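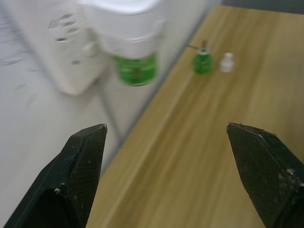

The table, with the little green bottle at the back

Forum: Home and Workroom > Furniture and Surfaces
Thread: Light wood tabletop, oil it again or leave it alone?

grainofsalt
Hello everyone, long post coming, so get yourselves a coffee. I have been going back and forth on this tabletop since May and I need people who care about such things to talk me into something. It's a light wood, honey-colored in some light and nearly blond in other light, with long streaks of grain that I really do love looking at. It came from a small shop called Juhász when they were clearing their floor models, and they told me it had been oiled once and that was all they knew (the young man was very sweet about it but he was clearly guessing).

It gets used every day for small fiddly work, bottles and little parts and so on, things that get set down and picked up and set down again. There is still a faint sheen on it. My question is whether I should oil it now, while it still looks good, or wait until it looks thirsty. I have a can of Starnora oil in the closet that I have never opened, and my sister swears by the Didwood wax, and the two of them together seem like a recipe for a sticky mess.

pinecone_patty
Oh, I do like that grain! Leave it alone, is my vote. I had a kitchen table very much in that color and I oiled it every couple of months because I thought I was being good to it, and by the second winter it had gone a sort of orange that I never got used to. If water still beads on yours, it doesn't need anything. Put a few drops down at one corner after supper and watch them for 20 minutes or so. If they sit up round, close the can and go enjoy your evening.

Máté Somogyi
I will disagree a little with Patty, with affection. A worktable is a different animal from a kitchen table. Small hard things get slid across it all day, and the finish goes in patches long before you notice it from standing height. I oil mine when it still looks fine, one very thin coat, wiped off after 30 minutes with an old T-shirt, and I have never had the orange trouble. I think the orange comes from too much oil left sitting, though it may depend on the brand. Please don't put wax on first and oil after, whatever else you do. I spent a whole weekend scraping once.

One other thing, what's behind the table? If it stands against a wall with cords running down, the back edge will want a look too. Cords rub, and dust collects there like you wouldn't believe.

grainofsalt
Thank you both, this is just the kind of thing I was hoping for. Máté, you have a point about the back edge, I never look there. The wall behind is plain white, and the power strip hangs on a hook plate with a cartoon fish on it (blue plate, pinkish fish, one enormous eye, and I am ridiculously fond of him). The cord comes down from the strip toward the back of the table. I put the hook up so that the outlets would be off the wood and I could wipe the whole top down in one go, and I would do it again tomorrow. There are a few gray marks on the wall around the strip that I keep meaning to wash off, so that can go on the same list.

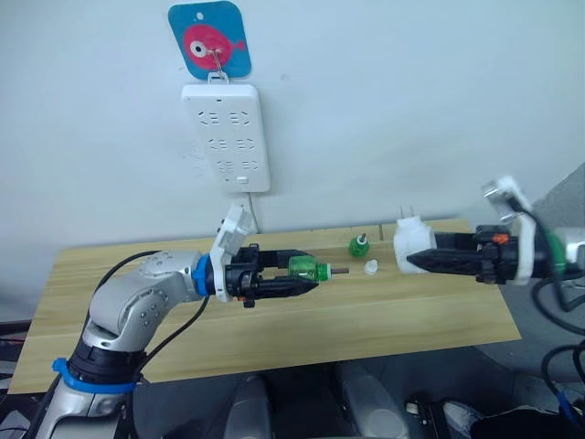
lowtide_lou
Coming in on the power strip, if I may! Hanging it is a good move and I wish more people did it, but do check how much that hook is rated for before you hang anything else from it. I had an adhesive one in my sewing room, an Ikix I think, and it held beautifully right up until I plugged in the big adapter for my iron. Down it came at two in the morning, and I thought somebody was in the house. If yours is screwed in, never mind me.

On the oil, I'm with Máté. Thin coat, wipe it well, and open a window.

pinecone_patty
Well, I'm outnumbered, but I'm sticking with my water drops! At least do the test first. And try the oil on the underside, whichever oil it is. You can always add a coat later and it is an awful lot of work to take one off.

Máté Somogyi
The underside is a good idea, I'll give you that one gladly. Two days there before you touch the top.

grainofsalt
All right, the plan is water drops tonight, then a patch of the Starnora underneath, and the Didwood stays at my sister's. Lou, I will go and tug on the fish after supper. For the gray marks on the wall, does anyone have a favorite thing that won't leave a shiny spot on flat paint?

lowtide_lou
Barely damp cloth and one drop of dish soap, and go gently. Those white scrubbing sponges took the paint right off in my hallway.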